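Chapter 7
Laundry, Dishes and Other Unsolved Problems

In this chapter
Why chores are harder than chess
Counting what a chore is made of
Rigid things and floppy things
How to read a success rate
The last ten percent

Every year on the first morning of this course I ask the room the same thing: which job at home would you hand over to a machine tomorrow, if you could? Laundry wins. It wins by so much that I've stopped bothering with a show of hands. Then I ask which job they think a machine will be able to do first, and laundry wins that one too, which tells me people have been watching too many short videos (I watch them too, I'm not throwing stones).

So let me start with the question everybody wants answered before they'll sit still for the math. Can robots do our chores yet? My answer is: pieces of them, on a good day, in a room they've seen before. If you wanted a yes or a no, I'm sorry, but there are 40 exercises at the end of this chapter and by the time you've done them you won't want one either.

Think about what "do the laundry" means when you say it to a teenager. You mean find the clothes, including the sock behind the door. Sort them, more or less. Check the pockets. Get everything into the drum without leaving a sleeve hanging out, pick a program, close the door, come back later. Then there's the drying, and the folding, and the putting away in the right person's drawer. When my old student Hanyu Zeng sat down to break one household's wash day into separate motions, she stopped at 129, and she hadn't reached the ironing board! We'll work through her list in Section 7.2, and you'll see that the motions aren't equally hard. Pressing a start button is easy. Picking up one shirt and only one shirt is a research topic.

The trouble is that cloth has no shape of its own. A mug is the same mug whichever way you turn it, and if your software knows where the handle is, it knows where everything else is as well. A shirt can be lying there in more ways than you could ever store, and it hides most of itself under itself. Grab it in one place and the rest goes wherever it likes. Shop floors figured this out long ago. The Gondulska plant, which we'll visit in Section 7.4, has machines that move metal brackets all night with the lights off, and the fabric seat covers are still handled by people at benches.

Then there's the arithmetic, and please don't skip it. Say a robot gets each step right 90 percent of the time. Sounds great, doesn't it? Now string ten steps together, with no chance to go back and fix a mistake. The whole job comes out right a little more than a third of the time. String together everything on Hanyu's list and you may as well go to the laundromat yourself. Whenever somebody shows you a success rate, your first question should be "success at what?" and your second should be "how many of those in a row?"

We'll practice on the Ronby trials, which are the best thing I know for teaching this, mostly on account of the careful notes. There were 3203 attempts at basket-and-washer tasks, each one logged with a start, an end and a reason for stopping. I've pulled short extracts for you through the chapter. Read them slowly and decide for yourself what you'd count as a success before you look at the scoring rules in Section 7.3.

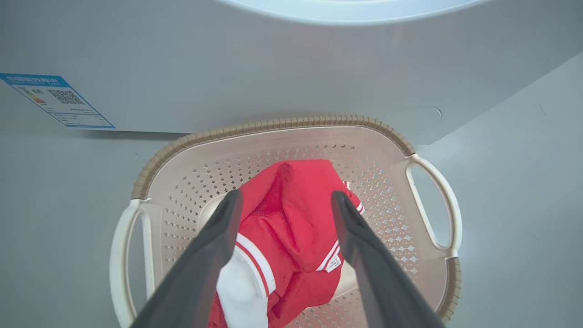

RONBY, November

Basket on the floor in front of the washer, red garment inside, both fingers on the cloth. Task as written on the card: move clothing from basket to drum.

Start with the card. "Move clothing" says nothing about how many pieces there are, and look at the white fabric by the striped trim. Is it part of the red garment or a second item underneath? I've gone back and forth on it myself. You'd settle the matter in a second by giving it a tug, and you wouldn't even notice you had run an experiment. A robot needs some way of asking the same question with its fingers, and then it needs to know what to do with the answer.

Notice as well how high the door is compared with the basket. Whatever gets picked up has to be lifted clear of the rim and carried up to the opening, and cloth that was a loose mound in the basket becomes something long and dangling on the way. We'll come back to this under "carrying" in Section 7.2, with the Vendodier arm and a very stubborn bath towel.

Before you go on, write your own version of the task card. Keep it to one sentence, and save it, as you'll be rewriting it twice before the end of the chapter.

7.1 What counts as a chore?

For our purposes a chore is a job with a result that somebody else could check. "Tidy up" fails that test, as any parent knows. "Put every item from the basket into the drum and close the door" passes, and it's the wording we'll use from now on.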